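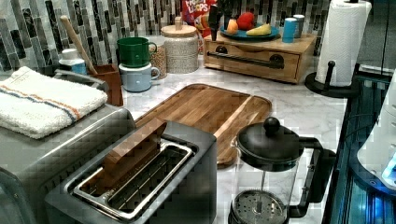
*Left end of the counter. Toaster, towel on the bigger appliance, board, French press.*

**skivarley_r** (Wed 19 February)

Counter layout question. The usable run between the end wall and the sink is 50 inches and I have lost nearly all of it. Everything on it gets used at least twice a week except the mugs, which have no shelf. I want one clear section wide enough to put the cutting board down flat and square to the front edge. Currently it lies diagonally behind the toaster.

Constraints: rental, no drilling into the tile. Two outlets on the back wall, both on the same 20 amp circuit. Upper cabinets are full of dishes.

**Ponce206**

Start with the towel. If the thing under it heats up, the towel comes off before anything else gets discussed. Most countertop ovens want clearance above the top panel, and cotton counts as zero clearance.

After that, pick one toasting appliance. A toaster oven makes toast.

**skivarley_r**

Towel comes off when it is on. I take the point that this relies on me remembering.

Not giving up the slot toaster. The oven takes twice as long for two slices and dries them out.

**grout_and_about**

Agree with keeping the toaster. Disagree with where it is. It has the best spot on the counter and you use it for four minutes a day. Push it to the back and bring the board forward.

**Ponce206**

Toaster at the back means a toaster under the upper cabinets. Pull it out to use it or leave it where it is.

**skivarley_r**

Second picture, taken facing the back corner. 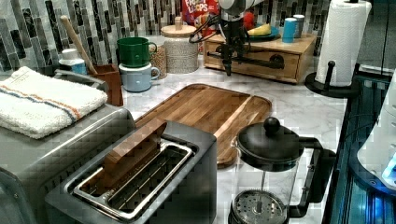 *Back corner: crock, mugs, jar, canister with the wooden lid, cereal, drawer unit.*

**Rafia Tarar**

The drawer unit is the part I would work on. It occupies depth at the back where you can't prep anyway, so its position is fine, but the top and the inside should both be earning something. What is in it?

Cereal goes in a cabinet or on top of the fridge. A box of Froot Loops has no reason to be in a prep zone. The jar and the canister can stay against the tile if they are opened daily.

**skivarley_r**

Drawer has long utensils and things that came with other things. I emptied it onto the counter this afternoon to measure. Inside depth is a little over 2 inches, so nothing with a deep bowl will close.

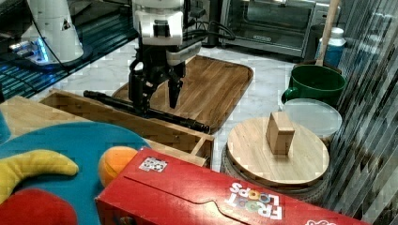 Anything longer than the drawer has to go in corner to corner, and then one item uses the whole drawer. I looked at the Furnport divider set. The dividers run front to back only, so they don't help with long pieces.

**Rafia Tarar**

Skip the dividers. Long items stand in a crock. You already have one and there was only a single spoon handle showing in it. Put the short, flat stuff in the drawer: measuring spoons, peeler, clips, thermometer.

**grout_and_about**

Crocks collect grease and dust if they are anywhere near a burner. I stopped using one in August and went to a wall rail.

**Rafia Tarar**

OP can't drill. Wash the crock once a month.

**Ponce206**

Adhesive rails exist. The Kedthorpe one holds on glazed tile. I would not trust it on narrow mosaic, too many grout lines under the pad.

**skivarley_r**

No rail then. Current plan: cereal out, long utensils to the crock, short ones to the drawer, board square to the front edge, toaster beside the oven and pulled forward when in use.

Remaining question is the tall cabinet. If I clear one shelf, the toaster could live there and the board gets its full width.

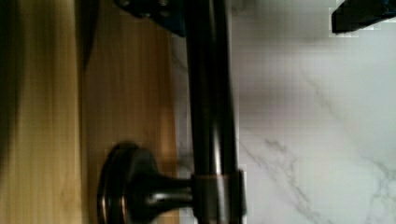
Tall cabinet shelves are fixed at 11 inches, and the toaster is under 8 high, so it fits with the cord wrapped. My concern is the door. Bar pulls like this one, round posts and a flange against the wood, work loose if the door gets opened ten times a day, and the screws on the last apartment's pulls needed tightening every few months. Is that normal or was it the hardware?

**Ponce206**

Normal. Machine screw into a metal post, wood compresses behind the flange. Snug it from inside the door. A lock washer under the screw head fixes it for years. Don't overtighten or the flange will mark the finish.

**grout_and_about**

Let the toaster cool before it goes in a closed cabinet. Empty the crumb tray too or you will have ants.

**Rafia Tarar**

I give the toaster-in-cabinet arrangement two weeks before it is back on the counter. Leave it next to the oven and use the shelf for the mugs.

**skivarley_r**

Mugs on the shelf is better. Trying that first. Will report back on whether the board fits square.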